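About Brindska Handling

We build and service robot hands for warehouses and small manufacturers from our workshop at Trirnside.
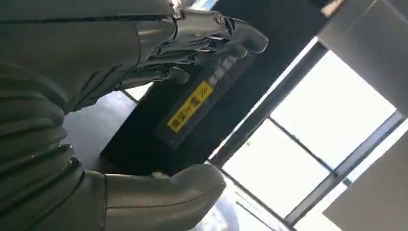
Our fault program began after a hand dropped a customer's part in September. The controller reported a firm grip right up to the moment the part fell. We traced it to a finger joint that had seized and was sending the same position reading over and over. These days each repaired hand works through a set of bench objects before it goes back, among them a black case with a yellow label, and we log every joint as the fingers close. Jointed metal fingers have plenty of pivots, and any one of them can bind.

The repair took 3 weeks, longer than we had quoted. We told the customer why and changed our procedures:

A hand that reports an unchanging position while moving is stopped automatically.
Two people sign off each repair - one from the bench, one from outside it.
Fault reports are sent to every customer using the same model.

We have about 80 hands in service, most of them on Bokonov arms. To report a fault, switch the unit off at the isolator, leave the load where it is and call the workshop.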